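4.2 Descaling the Bornix 900

The Bornix 900 will ask to be descaled after every 56 brews. It asks by flashing the orange lamp, and it goes on asking through breakfast, visitors and bereavements until you give in. In Cedby, where the tap water is practically gravel, we suggest going sooner.

You will need one sachet of Dirport descaler, a large jug and a free half hour.

1. Switch the machine off at the wall and let it cool.
2. Take out the filter basket. If you find last month's coffee in it, see section 4.1, which you evidently skipped.
3. Empty the sachet into the tank and fill with cold water to the upper line. The lower line is for tea drinkers.
4. Put the jug under the spout. Check that it is under the spout.
5. Switch on, then hold BREW and CLEAN together for 3 seconds. The lamp turns green.
6. Wait. The machine will stop twice and make a noise like a walrus getting out of a bath. Both are normal.
7. When the lamp goes out, empty the jug down the sink and run 2 full tanks of fresh water through.

CAUTION: Do not use vinegar. Your neighbour uses vinegar. Your neighbour is also on a third machine.

CAUTION: Keep hands away from the spout during step 6. The steam comes out sideways.

Note: Models sold with the Guerreiro milk arm need the arm removed before step 3. It unscrews clockwise, for reasons the factory has never shared with us.

Make one small coffee after rinsing and taste it before serving anyone you like. 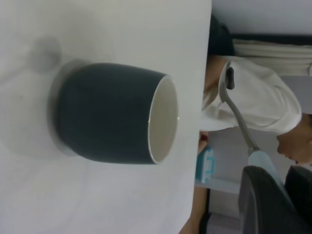

If it still tastes of lemons, run another tank of water through and try again. If the orange lamp comes back on within the hour, the sachet was probably out of date. Go to 4.3.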